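Search tips Search

Workshop tips: waterfowl gear between seasons

Compiled by Mounir Nasr. Revised 2026-08-10.

Decoy line. Cut each length to the deepest water you expect to hunt plus 3 feet. Melt nylon ends with a lighter and roll them between gloved fingers. Tie with an improved clinch knot, pull it down slowly, and trim the tag to a quarter inch. Tarred line holds a knot better than bare nylon and stiffens in the cold, so it tangles less in the bag.

Keel leaks. Submerge the decoy in a bucket and squeeze. Mark any bubbles with a grease pencil. Dry for a full day, scuff with 120-grit paper, and fill with marine epoxy. Hot glue fails below freezing.

Waders. Hang by the boots, never folded. For pinholes, turn the leg inside out, shine a flashlight from the opposite side in a dark room, and circle each point of light. Apply one thin coat of urethane sealant over each circle. Leave 12 hours before turning.

Paint touch-up. Use flat acrylic only. Wash decoys in dish soap first and let them dry out of the sun. Work light colors before dark. Estela Farías keeps her mixes in lidded jars, with the species and body part written on masking tape.

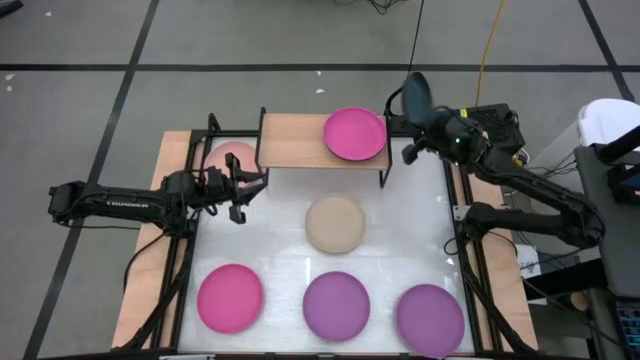
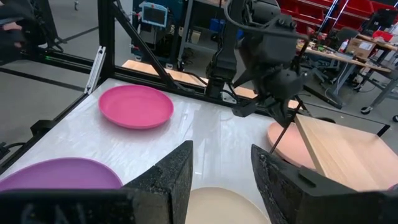
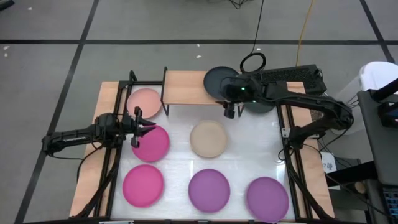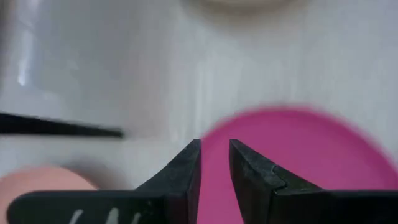

Plates on the white work surface, first and third pictures

Calls. Take the reed out and mark the top side with a dot before cleaning. Rinse in lukewarm water, floss between reed and tone board with a strip of plain paper, and refit to the same depth. Do not boil cork. Replace it when the insert turns freely in the barrel.

Shotgun. After salt marsh use, strip the same evening. Flush the trigger group with solvent, blow it out, and oil sparingly. Heavy oil thickens in February and slows the bolt. Choke tubes get a thin film of anti-seize on the threads.

Blind bag. Empty it completely and vacuum the seams. Store shells separately in a dry box with a desiccant pack, and recharge the pack when the indicator changes color.

Boat trailer. Pull the bearing caps, check the grease for milky color, and repack if there is any. Grease the winch gear, not the strap.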